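Section 4. Setting up the side tables

Read Section 3 first if the floor has not been marked. The steps in this section assume the Jikine layout, with one side table for each station and a wall cabinet within a short walk. Rooms on the older Vurnora layout should use the table in Appendix B for distances. Everything else is the same.

4.1 Placing the table

1. Clear the floor before you carry anything in. Chairs go back to the desks.

2. Lay the floor tape. Press each strip flat with your thumb from the middle out to the ends. White tape is hard to see on a pale glossy floor in the evening, so turn on the ceiling lights while you work.

3. Carry the table by its base. Two people are needed for the marble-patterned model. Do not drag it across the tape.

4. Turn the table so that one straight edge faces the person who will use it, and leave 30 inches of free floor on that side.

5. Run any power strip on the far side of the table, away from where people stand. Keep the cables out of the walkway.

Caution: Cables that cross the edge of a step platform are a trip hazard. Tape them down or move the platform.

4.2 Laying out the tabletop

6. Wipe the top and let it dry. Small scuffs do not need to be reported.

7. Set the binder down first, then the open book or folder on top of it. 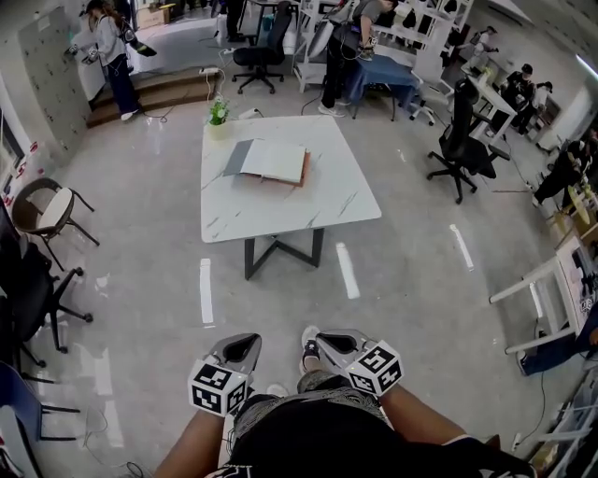

Keep the stack square to the table. If the cover will not stay open, bend it back gently along the spine and try again — do not weigh it down with the plant pot.

8. Put the potted plant toward the back of the table or at a far corner. It should be out of reach of a sleeve when someone leans in for the folder. Water it at the sink and let the pot drain before you bring it back.

Note: Besnard pots have no saucer. Check the underside for water before you set one on a table.

9. For the tray layout, put down the orange tray with its recess facing up. Lay the flat folder partly over it. The tray must still be easy to find without lifting the folder.

10. Leave clear space beside the folder for setting items down. Loose paper does not belong there.
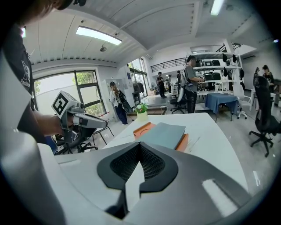 4.3 Wall cabinet and shelves

11. Use the step platform to reach the wall cabinet. Do not stand on a wheeled chair.

12. Stack spare cardboard boxes in the corner, heaviest at the bottom. No box in the stack may weigh more than 14 pounds.

13. Straighten the blue cloth on the second table after each use. If it has slipped, take everything off and lay it again.

Changes to this section go to Ustyna Nechyporuk. Last revised July 8, 2021.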